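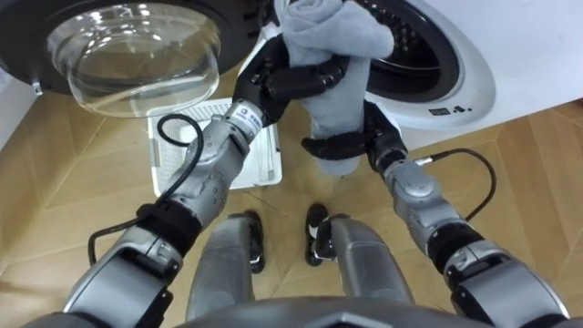 A grey cloth at the open door of a front-loading washing machine.

Shared laundry reopens at Majali Court with new booking rules

Jan 20, 2025

The shared laundry at Majali Court in Gramau is open again after a refit that kept it closed from September. Residents of the 199 flats can book a machine from seven in the morning until ten at night, including at weekends.

Housing provider Solero, which runs the estate, has replaced all the old top-loaders with front-loading machines. There are 16 washers in the new room, along with eight dryers, two deep sinks and a folding table that runs along the wall under the windows. The drying cupboards from the old laundry have been kept and repainted.

Solero said the previous machines had reached the end of their working life and that spare parts were getting hard to find. Three were already out of use by last spring, and residents had complained about long waits on weekday evenings. Two households told the estate newsletter they had been taking their washing to the launderette on the other side of the canal, a walk of twenty minutes with a full bag.

The work was meant to take ten weeks. It went on for longer when the floor was lifted and part of the drain underneath was found to be cracked. The drain has been replaced as far as the yard, and the floor now has a slight fall towards a central gully, so that any spilt water runs away from the door.

During the closure Solero paid for wash tokens at the launderette and ran a weekly collection for tenants who could not get there. The collection has now stopped. Anyone with unused tokens can hand them in at the estate office for credit on their laundry account.

Booking has changed. The paper sheet on the door has gone, and slots are now reserved on a screen in the lobby or by telephone through the estate office. Each slot lasts two hours. A household can hold two bookings at a time, and a slot that is not taken up within fifteen minutes goes back on the list.

A wash costs £1.25 – entered on the account as 125 pence – and a dryer costs 50 pence for half an hour. The price of a wash is unchanged from before the refit. Solero said charges would be looked at again after a year. The old coin boxes have been removed and the room no longer takes cash.

A sheet of instructions has been sent to every flat. It asks people to shake items out and feed them into the drum one at a time, and to leave a hand's width of space at the top. Towels and cleaning cloths should go in a separate load from clothes. Pockets need to be checked first. In the last year of the old laundry, coins, screws and hair grips were behind most of the call-outs, according to the estate office.

The sheet also has a section on the rubber seal around the door. On a front-loader, small things such as socks and face cloths can slip into the fold of the seal and stay there after the rest of the load has come out. Users are asked to run a hand round the inside of the rubber when they empty the machine, wipe it with a dry cloth and leave the door open afterwards. Solero said this was the point on which it expected to have to remind people most often, as the old top-loaders had no seal of this kind.

Rugs, pet bedding and anything with oil or paint on it are not allowed in the machines. One larger washer nearest the door is set aside for duvets and curtains and has to be booked through the office. Its slots are three hours long.

Fabric dye is also banned. The rule was in force before, though a number of residents said they had never seen it written down.

Liquid detergent is recommended over powder, which had built up in the old pipes. A small vending cupboard by the sinks sells single doses of Ponano liquid, unscented, and there is a shelf where people can leave their own bottle if it is marked with the flat number. Bottles without a number will be cleared on the first of each month.

Not everyone is happy with the new layout. The bench that used to stand in the middle of the room has been taken out to make space for trolleys, and some older residents have asked for seating to be put back. Solero said it had set aside £2000 for small changes after opening and that chairs would be considered. It has also been asked for a lower shelf beside the dryers and for hooks near the door for coats and bags.

There have been questions about noise as well. The flats directly above the laundry are on the first floor, and spinning could be heard there under the old arrangement. The new machines stand on rubber mats, and no wash can be started after nine in the evening. The last hour is for drying and folding only.

Lost property from the old laundry – mostly odd socks, pillowcases and tea towels, with one child's raincoat – is in two crates at the estate office. It can be collected on any weekday morning until the end of the month. Whatever is left will go to the textile bank in the Gramau market car park.

Residents who have not yet received a door fob should take their rent card to the office. The old keys no longer work and can be handed in at the same time.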